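Lavley Workshop Members Finish Their First Shared Robot Arm

2024-05-23

The members of Lavley, a shared workshop in a former print shop on Makowska Street, have finished putting together a robot arm of their own and have started teaching it to build a small gear set. The project, named Vindix, began in February and has kept the big bench at the back busy ever since.

Vindix was paid for entirely by the people who use the shop. Members put in $3,029 between them, most of it spent on motors, and logged 397 hours of evening and weekend work. Anything that could be cut, drilled or wired in the building was done there, and a good part of the rest came out of members' own garages.

"I have wanted to build one of these since I was a kid, and it is so much fun to do it with other people in the room," said Natalie Oakley, who leads the project. "The first time it moved when we asked it to, I think the whole street heard us!"

The arm's first job is a gear assembly, which the group picked after trying blocks (too easy) and a bicycle hub (much too hard, for now). The parts are laid out on a black mat on the floor: a white round plate, three metal gears and a short upright peg.
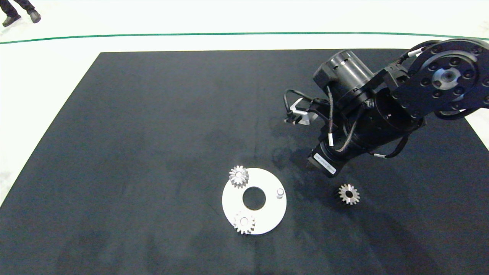

PROJECT NEWS

A gear has to come down straight over its shaft, and its teeth have to mesh with whatever is already in place. Being off by a hair is enough to jam it. Members have been taking turns writing the moves, trying them slowly and changing them again, and the notebook kept by the power supply is filling up fast.

Cable routing took longer than anyone planned. The group redid it 3 times before the wrist could turn freely, and the version they settled on is written up in full, wrong turns included, in the build notes. Those notes, along with the parts list and drawings, are free to read and copy at the workshop.

Lavley has 45 members, and new people are welcome on the project with or without any background in electronics. Someone is always glad to show a beginner how to crimp a connector.

Recent items
Bevisari lathe is back in service
Soldering basics: new evening session added
Lost and found shelf to be cleared
Vindix build notes, part two: the wrist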